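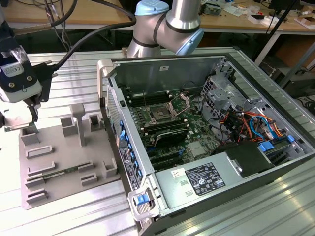 The Hold

The method section was finished before the rest of the paper, as it usually was at Grivarach. It said that a removal task, recorded and played backward, gives a usable demonstration of the matching insertion. It said this in four paragraphs and one equation. The equation had been checked by two people, neither of whom liked it.

The project was called Đàm. Gadero paid for it, on the understanding that a robot taught to take a desktop computer apart could be taught to put one together at no further cost in human time. The demonstrations had been made in March, all 200 of them, by a technician who had since moved to Flusilis to work on harbour cranes. The technician guided the arm by hand, lifted a part from the board, and set it in the fixture. The software reversed the recording. A policy was trained on the reversed set, and the policy was what the paper was about.

I was responsible for section five, Results.

The results were good. The evaluation called for 2,683 trials, a number that came from a power calculation and that the reviewers would later ask us to round. Contact forces stayed under the limit we had set. Success was scored by a script, and the script agreed with the two of us who sat beside the bench scoring by eye.

The delay was in the timing column. In 36 trials the arm closed its fingers on the part, raised it a short way above the fixture and stayed there for 2,000 milliseconds. Then it carried on and completed the insertion normally. The value did not drift. Whenever the arm held, it held for the same length of time.

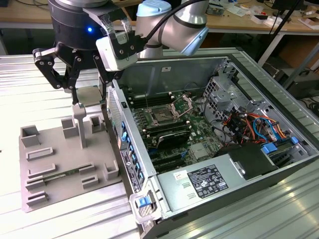 Figure 3. Gripper with a square part above the fixture board; the CPU socket in the tower is open.

I checked the controller first. There was no watchdog or retry loop with that interval. I checked the network log, then replaced a switch that had nothing wrong with it. My co-author suggested we report the median cycle time, which would hide the effect without requiring anyone to lie. I wrote that sentence and left it in the draft for a week.

Next I went back to the demonstrations. They were stored as joint angles, gripper widths and forces, with no video, to save space. I plotted gripper height against time for all of them. Most were smooth. A few had a flat stretch near the end, just before the part was lowered into its holder. Reversed, the flat stretch came at the start, just after the pick. The policy had kept it.

That explained where the hold came from. It did not explain why a person had stopped there in the first place, and the method section assumed that nothing in a removal was done for a reason that mattered to an insertion. I wrote to Flusilis.

The reply came on 17 February 2025, between two messages about leave balances. The technician remembered it. On some of the boards the part came up from the socket with a bit of grit on its underside, and you could see it if you stopped and let the part hang for a second or two. If there was grit, you shook the gripper a little and then put the part down. If it was clean, you put it down.

I asked whether there were any recordings with the shake. The technician said yes, but those had been thrown out as noisy. I looked at the rejection log and found them listed under my initials.

So the policy had learned to stop and look, from the cases in which there had been nothing to see. It had no camera pointed at the underside of anything. It held the part up for the correct interval and then proceeded.

I told my co-author, who asked if it changed the success rate. It did not. We discussed filtering the flat stretches from the training set, which would take an afternoon, and retraining, which would take two days. Gadero wanted the draft by the end of the week.

We kept the policy. I deleted the sentence about the median and reported the mean, with the holds included and a footnote giving their origin. Under future work I wrote that rejected demonstrations should be retained. My co-author moved the footnote to the appendix, and I moved it back — this happened twice — and then the draft went out.

The bench ran overnight that week on a reliability test. I stayed for the first hour. The arm picked the part up, carried it across to the tower and seated it, again and again, without stopping. Then it stopped. I leaned over and checked the underside. It was clean, and by the time I had sat down again the arm was already moving.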